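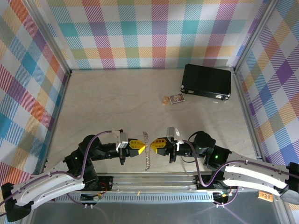
*Plaid on three sides and a pale marbled surface to work on.*

# Covering a worktop or wall with stick-on film: what I'd believe and what I wouldn't

Every roll of adhesive film comes with the same promises. Waterproof, heatproof, goes on in minutes, peels off clean. I have put up enough of it in kitchens and over workbenches to doubt three of those, and the fourth depends on what you call clean.

**"Goes on in minutes."** The sticking does. The washing doesn't. Kitchen walls carry a layer of grease you can't see, and film lets go of grease within a month. Use dish soap, rinse, then wipe with rubbing alcohol and leave it overnight. The Skodard leaflet says a damp cloth is enough. I tried that behind a stove and had curling corners by July.

**"Hides uneven surfaces."** It hides color. Bumps, old screw holes and grout lines all show through, worse in daylight. Fill and sand first, or pick a busy pattern -- plaid and small checks forgive a lot, plain white forgives nothing. The catch with plaid is that any wall out of square will show at the corners, where the lines have to meet. Hang a plumb line before the first strip and ignore the ceiling.

**"Heatproof."** I'd like to know who tested it. A mug of coffee is fine on most marbled vinyl. A pan straight off the burner is not, whatever the label says, and the mark is permanent. Keep a trivet out.

**"Bubbles disappear on their own."** Some small ones do. Anything wider than a pea needs a pin and a thumb. Those felt squeegees sold by Grosico for 11 dollars work no better than an old gift card wrapped in a sock.

**"Removes without residue."** From glazed tile, mostly yes. From painted drywall, expect to lose paint. Warm it with a hair dryer on low and pull slowly, back over itself, not straight out. Leftover glue comes off tile with cooking oil and a rag, then soap. Don't put oil on bare wood.

A few things that do help:

- Cut each piece 2 inches long and trim it in place with a fresh blade.
- Peel 7 or 8 inches of backing at a time, no more.
- Overlap seams a hair on a worktop. Butted seams open up and collect crumbs.
- Buy all the rolls at once and check the batch numbers. Harkmont's whites don't match each other from one batch to the next.

As for the claim on some packages of "3,000 wipes without wear," I have no way to check it and I doubt they did either. Mine went dull next to the sink first.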